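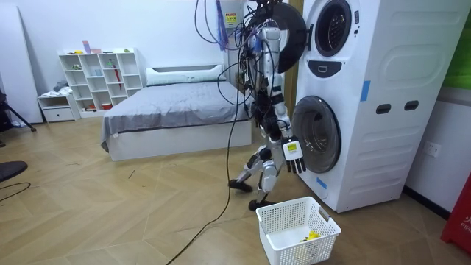 2025-04-26

Water bill came this morning. 1,724 gallons for the month, down 300 from the last one. I wrote it on the card inside the pantry door with the others. The goal is still to stay under 2,000 until December, when Wadetti changes the rates again.

Most of the drop has to be the toilet. I put in the new flapper three weeks ago and the tank stopped refilling at night. The part came from Dương on the corner and fits better than the old one did. I should have done it over the winter.

Laundry is the other big one. I used to run a small load whenever the basket bothered me. Now I wait until there is a full one, and towels go in on their own. I still don't know how much water a load takes. The manual gives one number for cotton and a lower one for the short program, and I don't trust either.

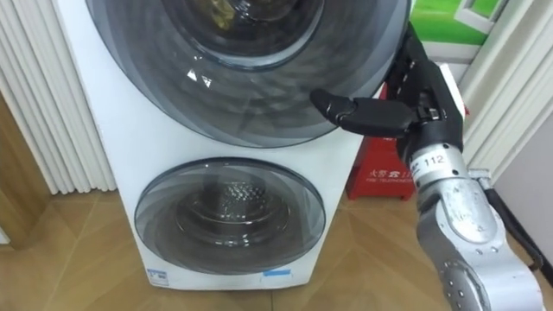
Oğuzhan Ekinci says I should read the meter before and after a load and forget the manual. He did it at his place with every tap shut off and got a different number each time, depending on how heavy the clothes were. He also thinks the dishwasher is cheaper than washing by hand, even half full. I have my doubts but I'll try it for a week.

Went out to the meter after lunch. The lid was stuck and there was a spider under it. Took the reading, came back in, wrote it down, then forgot and ran the kitchen tap for coffee, so that one is no good. Will do it again tomorrow.

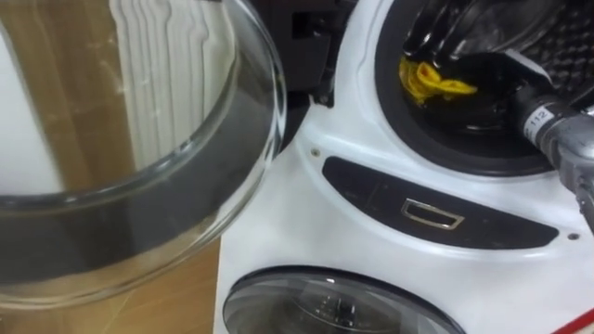
Garden

Tomatoes are in, two rows. The Flolter timer drips at the far end and I have a jar under it for now. Rain barrel is a third full. If I order the second barrel from Widamard it has to go on the north side, where the downspout is cracked, so the downspout comes first. Mulched the beans. Back is sore.

Things for tomorrow: meter reading, washer for the hose timer, call about the downspout. Sheets and the small items if there is time.

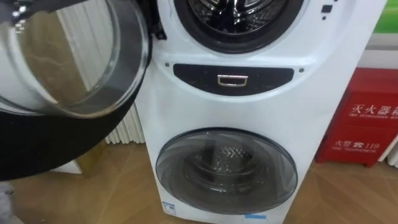
Upper door open.

Supper was leftover soup. Bed early.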